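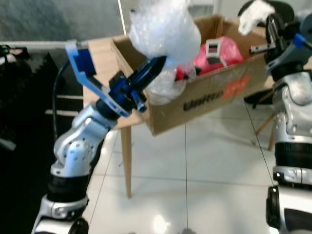

Soft packing material is the best test of a robot software stack I know, and I wish more people who write planners would spend a month with it.

I came to this from the planning side. For years my idea of a hard problem was a tight shelf, a long arm and a lot of obstacles, all of them rigid and all of them sitting exactly where the model said they were. Then our group started on packing and unpacking, two arms, one carton, whatever filler comes with the goods, and most of what I was proud of stopped being useful in the first afternoon. I have rarely enjoyed work so much!

Take bubble wrap. You can see through it, it shines, and a depth camera will happily report the thing behind it, or a hole, or a point floating in the air a hand's width off. It has no pose. Ask a perception module "where is the bubble wrap?" and the question is already wrong, because the answer is a blob that will be a different blob as soon as a finger touches it. Our first version, which we called Brevelus, tried to fit a mesh to the stuff. It ran at 2 frames per second and the mesh was very pretty. By the time the planner had used it to pick a grasp, the wrap had sagged and the mesh was history.

Meron Degefa threw it out in October. Her replacement, Tellier, doesn't try to know the shape at all. It answers a smaller question: if I close the fingers at this spot, will I have hold of something, and will it come up without dragging the contents along? It re-asks that question all the way through the lift. When I first read the code I thought she'd left half of it out (I said so, too, and had to buy lunch). It's 145 lines in the main loop and I could explain it to a new hire before the coffee gets cold.

My opinion, then, and I hold it pretty strongly: we plan too much and look too little. A plan computed once and then played back is a bet that the world will hold still. With a steel bracket that's a fine bet. With wrap, foam, cloth and thin plastic bags you lose it almost every time, and a smarter planner only means you lose it after a longer wait. I'd take a dumb planner called often over a brilliant one called once.

The usual objection is that short-sighted control gets stuck, and it does. Two arms reaching into one carton will block each other if neither looks more than a moment ahead. We keep a slow planner, Penner, for exactly that. It decides which arm goes first and where the other one waits, and it has no say in what the fingers do. I used to think of that split as a compromise. I now think it's simply where the line belongs, and I'd draw it in the same place for laundry or groceries.

The part I'd push hardest is the tooling, and it gets the least love. A failed grasp on a soft object is over in a blink and the cause is usually something that happened 5 steps earlier. Without a decent replay tool you end up guessing. Clekora, our log viewer, lines up camera images, finger force and whatever the controller believed at that moment on one timeline, and I've learned more from scrubbing back and forth in it than from the last 1,000 simulated runs. Simulated plastic is too polite. It doesn't cling to the fingers after they open, and clinging is most of the job.

So if you have two arms and a spare carton, fill it with the worst wrapping you can find and leave the rigid blocks in the drawer for a while. Log everything from the first day, even the runs you're embarrassed by. And if your controller handles the wrap that hangs down over the rim and snags on a flap, please write to me, because ours still needs work there and I'd love to see how you did it.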